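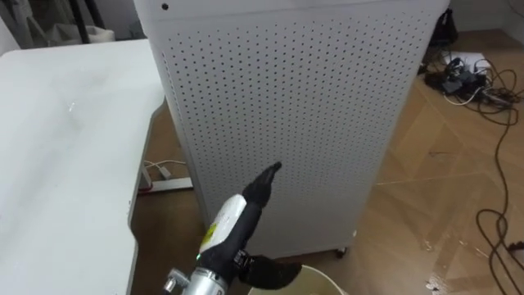

Sultana Corridor Improvement District - Frequently Asked Questions

General

What is the Sultana Corridor Improvement District?
The district is a special assessment area covering the commercial frontage on Sultana Avenue in Gostarville, from the rail underpass to Kovley Street. It pays for services and small capital work that the city does not provide at the same level: sidewalk cleaning, pedestrian lighting, street trees, and grants for storefront repair. It is not a taxing authority for schools, roads, or police.

Which properties are inside the boundary?
Any parcel with frontage on Sultana Avenue between the two end points is included, along with corner parcels whose main entrance is on a side street. The district currently contains 78 parcels. The boundary map lists each one by parcel number. If the map and the parcel list disagree, the parcel list controls.

Are the side streets included?
Only the corner parcels. Houses and apartment buildings that front on a side street are outside the district and are not assessed.

Does the district replace the neighborhood association?
No. The association is a membership group and sets its own dues. The district is a legal entity created by ordinance, with a board, a budget, and public meeting requirements.

Assessments

How is the assessment calculated?
Each parcel is charged on two measures: linear feet of frontage on Sultana Avenue and total building square footage. Frontage carries the larger share. Assessed value is not part of the formula, so a change in the county valuation does not change the district charge.

A corner parcel is charged for its Sultana Avenue frontage only. Where a building covers more than one parcel, the square footage is divided by the share of the building footprint on each.

Who receives the bill?
The owner of record. A lease may pass the charge through to a tenant, but the district does not bill tenants and cannot settle disputes about lease terms.

When is payment due?
The assessment appears as a separate line on the county property tax bill and is due on the same date. Payments go to the county collector. The district office cannot accept them.

Are any properties exempt?
Parcels owned by the city or the school district are exempt. Owner-occupied residential parcels with 2 units or fewer are also exempt on application. Places of worship are charged on frontage but not on square footage.

The residential exemption has to be renewed when title changes hands, including transfers between family members and transfers into a trust.

My frontage measurement looks wrong. What can I do?
File a measurement review form with the district office before the end of April. Attach a survey or recorded plat if you have one. The office will measure the frontage again and send a written result. A correction applies to the current year and the year before it, and no further back.

Storefront Repair Grants

What work is eligible?
Exterior work on the street-facing side of the building:
Masonry repair and repointing
Window and door replacement
Awnings and signs
Exterior lighting
Removal of roll-down shutters
Ramps and entrance changes needed for access

Roof work, interior work, parking lots, and security cameras are not eligible. Painting is eligible only as part of a larger repair.

Can a tenant apply?
Yes, with a signed consent form from the owner. The lease must have at least 3 years remaining on the date of application. Option periods do not count toward that term unless they have already been exercised.

Does the grant cover the full cost?
No. It is a matching grant, paid as reimbursement after the work passes inspection. The applicant pays the contractor in full and submits invoices with proof of payment. Cash payments without a bank record are not reimbursed.

Can I start work before approval?
Work started before the notice to proceed is not eligible, even if the application is approved later. Emergency board-up is the one exception - keep the receipts and call the office on the next business day.

Do I still need city permits?
Yes. Grant approval is not a permit. The city issues building and sign permits under its own schedule, and the district has no role in that review.

How many bids are required?
Two written bids for the same scope of work. If they cover different scopes, the application is returned without review. Custom metalwork and historic window repair may go forward on one bid if the applicant documents the attempt to get a second.

Cleaning, Trees, and Lighting

Who does the sidewalk cleaning?
Skarkar holds the current service contract. Crews sweep the sidewalks, empty the district litter cans, and remove graffiti from public surfaces. Graffiti on private walls is removed only if the owner has a signed release on file.

Does the contractor remove snow?
The contractor clears curb ramps and bus stops. Clearing the sidewalk in front of a building remains the duty of the property owner under city code.

A street tree in front of my building is dead. Who replaces it?
Report it to the district office with the nearest street address. Trees planted by the district are replaced in the next planting season. Older trees belong to the city, and the office forwards those reports to the city forester. Do not remove a tree or grind a stump yourself.

A light is out. Is that a district light?
The low pedestrian poles are district lights. The tall roadway poles belong to the electric utility and carry a metal tag with a pole number. Have that number ready when you call the utility.

Meetings and Records

How is the board chosen?
The board has 5 seats. Three are elected by owners of assessed parcels, one is elected by business tenants, and one is appointed by the city. Each parcel has one vote in the owner election regardless of size. An owner of several parcels has one vote for each.

Are meetings open to the public?
Yes, except for closed sessions on legal or contract matters. Regular meetings begin at 6:30 p.m. in the lower meeting room of the Gostarville branch library. The yearly budget hearing is held on a Saturday morning so that shop owners with evening hours can attend.

How do I speak at a meeting?
Sign the speaker sheet before the meeting is called to order. Comments on agenda items are taken before the vote on that item. General comments are taken at the end. Written comments received by noon on the meeting day are copied to the board and placed in the record, but they are not read aloud.

Where can I find the budget and minutes?
Approved minutes, the adopted budget, and the audit are posted on the records page. Draft minutes are available at the office on request and are marked as drafts until the board approves them.

Can the district be dissolved?
Yes. Dissolution requires a petition from owners representing more than half of the total assessment, followed by a city ordinance. Any outstanding contract or debt must be paid first, and the assessment continues until it is.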